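Clastotari Star File, Second Edition
Boxed biography card set with binder

Home / Books and Paper / Famous Lives / Star File

In stock. Ships from the Kurek warehouse. Signed sets sold out, sorry, no more coming.

1,198 cards. One famous person per card. Film, TV, music, stage, a bit of sport. Birth date, birthplace, real name where it's different, family, schooling, first job, first break, marriages, kids, awards, what they're doing now. Or when they died and where they're buried, for the ones who did.

The first edition had 500 cards and people kept writing in asking where everybody was. Fair. So here's the big one.

What's in the box

The full card set, shrink-wrapped in alphabetical bundles. Don't mix them up before you get the dividers in. Learn from us.
One Pidell four-ring binder, navy or dark red, your pick at checkout.
Divider tabs A to Z, plus a blank tab at the back.
15 blank cards for your own additions.
Printed index, stapled. Sorted by last name, then by birthday, then by home town.
Pronunciation sheet, one side.

Not in the box: card sleeves. Sold separately, see further down.

The cards

Front has the name, a line drawing and the quick facts. Back has the life story. 200 words max on the back, that was the rule, and Urszula Tomaszewski held everybody to it. She edited the whole set. If a card reads a little clipped, that's why, a sixty-year career doesn't squeeze down easy.

Line drawings by Larasati Latuheru, pen and ink. No photos anywhere in the set. Photo rights would have tripled the price and the drawings look better in a binder anyway. She redrew most of the first edition ones too, so if you own the old set you'll see diffrent faces on the same names.

Matte stock, takes pencil well. Ballpoint is OK. Gel pen smears if you're left-handed, give it a minute.

Holes are pre-punched and reinforced on one side. Cards fit any standard Pidell four-ring. Will not fit a three-ring school binder, we get asked this a lot.

How we handle birthdays and ages

No ages on the cards. Only birth dates. Ages go stale the week you print them and half the fan pages out there still have somebody turning 40 for the third time. Do the subtraction yourself or use the year wheel on the inside of the binder cover.

Where two sources disagree on a birth year, both years go on the card with a slash. Happens more than you'd think with older film people, studios shaved years off. Where we only found a year, only a year gets printed. No guessing at the day.

Zodiac signs are on there. Small, bottom corner. Meirion Prosser wanted them gone, customers wanted them back, customers won.

No net worth figures. We looked at where those numbers come from and gave up. No height and weight either — same problem.

Family stuff

Parents and siblings are listed if they've been talked about in a published interview or memoir. Kids get named only if they're adults or work in the business themselves. Otherwise the card says "two children" or whatever and leaves it there. Some people wrote in annoyed about this after the first edition. Not changing it.

Marriages run in order with years. Dating rumors, no.

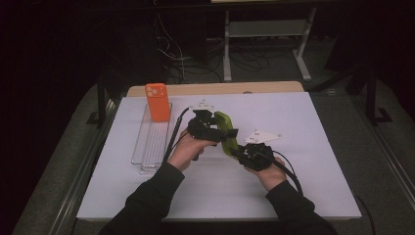
Lime-green phone case, clear tray at left.

What's new since the first edition

More TV. The old set was heavy on film and light on everything else, so there's soap opera people now, game show hosts, character actors you know by face and never by name.
Stage performers got their own color stripe (teal). Film is still red, music still yellow, TV is gray, sport is brown.
Home town index. Good for local libraries and trivia nights.
Corrections. Lots. Bontu Moges went through every reader letter from the first run and checked each claim against something in print. If you wrote to us about a wrong maiden name or a swapped middle initial, it's most likely fixed.
Thicker rings on the binder. The old ones gapped.

Who buys it

Trivia hosts, mainly. Then activity directors at senior living places, who use the cards for name-that-star afternoons. Libraries. Crossword people. Grandparents and whoever is stuck shopping for grandparents. A few writers keep it by the desk for quick date checks, which is fine, but do check a second source before you publish anything. We try hard and still miss some.

Reading level is general adult. Nothing graphic. Divorce, addiction and arrests are mentioned where they were a big public part of someone's life, one sentence usually. Preview a few cards first if it's for a classroom.

Update packs

Lives keep going, cards don't. There's an update pack every August with replacement cards for anyone who died, remarried, changed their name or won something major. Also a handful of brand new names. You pull the old card, drop in the new one. Keep the old ones or toss them, some collectors like having both.

Update packs are a separate purchase. One year is included free if you register the set with the code inside the binder cover. Register by mail or on the site, either one.

Cutoff for facts in this edition was March 31, 2025. Anything later than that goes in the next pack.

Add-ons

Clear card sleeves, pack for one binder. Adds bulk, you may need a second binder if you sleeve the entire set. Probably will.
Extra Pidell binder, navy or dark red. The green is discontinued.
Galtis desktop card stand, holds one card upright at a slight tilt. Nice for trivia nights.
Extra blank cards.
Replacement index.

Missing or damaged cards

Tell us the name on the card and we mail it free. No receipt needed in the first year. Misprints the same. There was a short run with the fronts and backs off by one in the M bundle, so you'd get one person's face and someone else's childhood. If yours is one of those, we'll swap the whole bundle and you don't have to send the old one back.

Suggesting a name

Send it with one line on why and at least two printed sources. Ro-un Yeo reads these. No payment for placement, ever, and please stop having your manager call. Being on a reality show for one season doesn't do it by itself. Two seasons, maybe, we argue about it.

Customer notes

"Took me a whole weekend to get them all in the binder and I read most of them on the way. Didn't get much else done."

"Used it for a retirement party quiz. The home town index is the best part."

"Wish there was more country music. Otherwise good. Binder's heavy!"

"Card for my favorite singer has her born in the wrong county. Wrote in, got a new card in the mail with a nice note."

Shipping and returns

Leaves the warehouse in two business days. Box is heavy, so it goes ground only. No PO boxes for the full set, add-ons alone are OK to a PO box.

Returns within 30 days if the bundles are still wrapped. Once the shrink wrap is open we can't take it back, too many cards to check one by one. Binders can be exchanged for the other color any time as long as they're clean.

Libraries and schools can order on invoice, use the institution form and put the purchase order number in the top box, not the comments box. Orders with the number in the comments sit there untill somebody spots them.

Questions about an order go through the contact page. Have your order number handy.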